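Bin picking, part three: the divider and the cables

4 April 2026

Back at the shop for a long stretch, and most of it went to cables again. I had planned to work on grasp code. The arm has been mounted at Heywood since October, and I still spend more time with zip ties than with a keyboard.

For anyone new, the goal is simple. The arm takes an item from one side of a divided bin and puts it in the other side without dropping it on the table. When one side runs out, it turns around and goes the other way. I want it to do this overnight with nobody resetting it.

The control software is called Konano, and it's my own. It started as a small script and is now 2086 lines, most of them handling things that go wrong. The log viewer is Clalley, which Genji Iwasaki wrote for his own machine and let me copy. I changed the colors and broke the zoom. He has since fixed the zoom.

The first real problem was the divider. I had a flat vertical one to start with, and the fingers kept catching the top of it on the way over. A sloped face gives the tool more room if the path is a little low. I also raised the travel height by 14 mm. The slope brought its own trouble, as small things now slide down it after a bad release and end up tight against the bottom, where the fingers can't get under them. I have no fix for that yet.

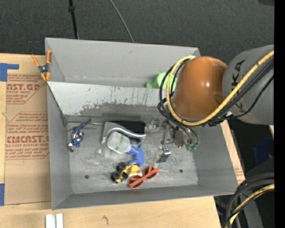
Mixed items in the big side, one in the small side. Orange clamp on the corner, cables in the way as usual.

The items are junk from home and from the shop's free shelf. I pick them to be annoying in different ways. The spray bottle is heavy at one end and swings if you grab it in the wrong place. Sunglasses are dark and shiny and the depth camera hates them. The toy vehicle is easy, so I keep it in as a check. If it misses the yellow one, something is wrong with calibration and I stop and look at that first. The blue action figure has arms and legs going everywhere, and the planner picks a different limb every time.

Thin metal rods are the worst. Against the base of the divider there is almost nothing to grab. I tried pushing the rod out into the open before picking it, and that works when there is space. With other things in the way it just shoves everything into a corner.

Now the cables. The yellow one and the black bundle both need enough slack for the wrist to turn 90 degrees each way, and that slack has to go somewhere. Right now it goes in a loop by the joint. From the fixed camera the loop covers part of the bin, so some picks are planned from a partial view. I moved the tie points twice. Tighter is better for the camera and worse for the connectors – I pulled one loose that way in the first week.

Genji thinks I should run everything along the back of the arm in a spring-loaded sleeve. He is probably right. I priced one and went back to zip ties.

I also did a run with the new release check, which waits for the fingers to report fully open before the arm lifts. It got through 16 transfers before it stopped, and the stop was a timeout in my code. The old version would have carried on and dragged something over the side.

Next on the list is a second camera on the Sulo bracket, looking in from the other side of the arm. The bracket is already drilled – I need a longer USB cable and a free evening. After that I'll go back to the rod.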